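How a pair of black fingers came to work in our shoe room

I work in a place that tidies, mends and sends out second-hand shoes. It's called Ulora, and if you've never heard of it, don't worry, neither had I until I applied for the job. We're in a long brick building on the edge of Carodberg, between a tyre shop and a very good bakery, and on most mornings the whole street smells of warm bread and rubber. You get used to it!

People keep asking me whether robots are going to take over at my work, and children ask the best questions of all, so I thought I'd write down what has changed and what hasn't.

First, what is automation? It's a long word for getting a machine to do a job without a person steering it every second. A washing machine is automation. So are the doors that slide open at the supermarket. You don't need a metal face and a beepy voice to count. Most machines that do this sort of thing look quite dull, to tell you the truth, and the one that puts labels on our boxes looks like a bread bin.

When I started, there was no machine in the shoe room at all. Shoes came in big sacks, all jumbled up, and we pulled them out one at a time. Find the left one, find the right one, check the soles, check the laces, put the pair on the shelf. Then do it again. In our busiest month, which was December, we put 2696 pairs on the shelves, and my back remembers every one of them.

Picking up a shoe is easy for you. You've been doing it since you were tiny, and you don't think about it. But try to explain it to somebody who has never had hands! A trainer is soft at the top and firm at the bottom. A slipper is bendy and a bit slippery. A welly flops over if you hold it by the top. If you squeeze too hard you squash the shoe, and if you don't squeeze enough it drops on your foot.

So how does a robot learn it? Well, a person shows it. At our place we use a gripper that you hold in your own hand, a bit like the grabber people use for picking up litter. It has two fingers that open and close. You use it to pick up a shoe and move it where it should go, while a camera on the gripper records what the fingers are doing. Then you do it again with a different shoe, and again, and again. All those recordings are what the robot learns from. It's a bit like watching your big cousin tie a bow over and over until you can do it yourself, only the robot needs to watch a LOT more times than you would.
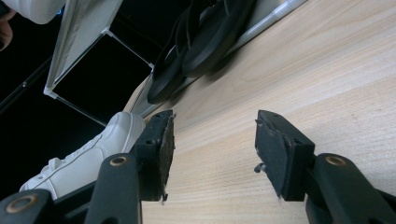

I do a turn at this most afternoons, usually after the tea break. The first time I tried, I was hopeless. I'm used to having five fingers on each hand, and suddenly I had two stiff ones that wouldn't bend in the middle. I kept reaching out with my other hand to help, which you mustn't do, or the robot would never find out how to manage with only the gripper. It took me 3 afternoons before I could set a pair down side by side without knocking one of them over.

The pads on the fingers matter more than you'd think. They're the part that does the holding, and they get rough and scruffy with use, the way the knees of your school trousers do. When ours are too far gone we send off for new ones to a little workshop called Panganiban, and whoever opens the parcel gets to fit them. (There are tiny screws. I've lost more than one under the bench.)

The robot itself is called Mullov. It's an arm on a stand, and it lives at the far end of the shoe room next to the radiator. It works slowly. On a good day it can pair up and shelve some 40 shoes in an hour, and I can do 62 without hurrying. But Mullov doesn't get a sore back, and it doesn't mind doing the same thing all morning, so it keeps going while we do something else.

And what is the something else? This is the bit I really wanted to tell you about. Before, I spent nearly all day bending over sacks. Now I spend a good part of it mending. I've learned to glue a sole back on and to stitch a torn heel, and I can get chewing gum off almost anything — the trick is to make it very cold first. I like that much more than sacks.

It isn't all lovely, though, and I don't want to pretend it is. Some of us were worried when the arm arrived, me included. Would there still be enough work for everyone? We had a big meeting and asked, quite loudly, and we were told that all of us would be kept on and taught the mending. That's what has happened so far. Other workplaces do it differently, and sometimes people do lose jobs they were fond of. If a grown-up you know is worried about it, that's a fair thing to be worried about.

I miss the chatting as well. Sorting sacks was boring but we did it in a ring and talked the whole time. At the mending benches we're more spread out, and the glue fan is noisy, so we've started eating our lunch together to make up for it.

Mullov still gets stuck, by the way. Long laces are the worst. They loop round things, and then the arm lifts one shoe and gets two, and it just stops and waits with its light blinking until one of us walks over and untangles it. Last week it was me, and it was a pair of football boots with the longest laces I have ever seen in my life. I tucked them in, pressed the green button and went back to my gluing.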